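Products Pricing Support Contact

Shop > Nonprofit & Events > Table Sponsor Kits > Welthorpe Table Kit

Welthorpe Table Sponsor Kit

The Welthorpe kit is made for companies and organizations that buy a table at a fundraising luncheon, breakfast or gala and want the seats filled and the follow-up done. It covers one sponsored table. If you are sponsoring two tables, order two kits, because the guest cards are numbered by table.

We put the first version together for our own accounting office, Lukis, after a spring event where half our guests did not know which charity they were there to support. Mareike Strobel rewrote the guest cards for the current version and Dong-hyun Wi set up the pledge tracking sheet.

What comes in the box

Guest cards with envelopes, a table captain folder, a seating sheet, pledge envelopes, a pack of thank-you notes and a printed checklist that starts in the month before the event. The tracking sheet is a download. The link is printed inside the folder cover.

Favors are not included. Many sponsors add a small gift at each place, and the guest envelopes are wide enough to take something flat. 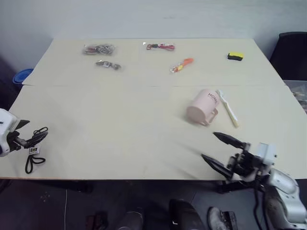 Small items in clear packaging, including a red cord.

Using the kit

Name one table captain. That person keeps the folder, confirms the guests and is the contact for the charity's event staff. Send the guest cards as early as you can. Each card has a space for the name of the charity, a short statement of its mission and a line for your company's reason for taking part. Keep that line short. Guests read it at the table.

On the day, the captain hands out pledge envelopes when the host asks for them. Completed envelopes go back to the charity, and the captain writes down only how many were returned. The kit does not ask you to record what any guest gave, and the tracking sheet has no column for it.

Thank-you notes should go out within 9 days. The sheet shows a reminder when you open it after that.

Tax paperwork

Part of what you pay for a sponsored table may count as a charitable contribution and part may cover meals and other benefits. The charity should tell you the split in writing. The folder has a pocket for that letter - keep it with your receipt and give both to whoever prepares your return. Nothing in the kit is tax advice.
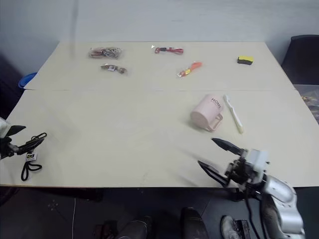
Clear packets and a red cord on a cream tabletop.

Sizes and ordering

The standard kit seats up to 15 guests, which covers most round and banquet tables. For standing receptions and larger groups, look at the Stillau Reception Kit, which has cards for 250 guests and no seating sheet.

Kits ship flat in a cardboard mailer. We can print your company name on the guest cards if you send a one-color logo with the order. Printed orders cannot be returned. Plain kits can be, as long as the envelopes are still banded.

Refill packs are sold separately for guest cards, pledge envelopes and thank-you notes. The folder is meant to be used again, so there is no refill for it. Kits bought before March use the older card size, and the new refills do not fit the old envelopes.

For questions about printed orders, write to Rūta Baranauskienė at the order desk. Charities that want to supply kits to all of their table sponsors should ask for Ngọc Tiêu, who handles bulk pricing.

Page updated Aug 2, 2021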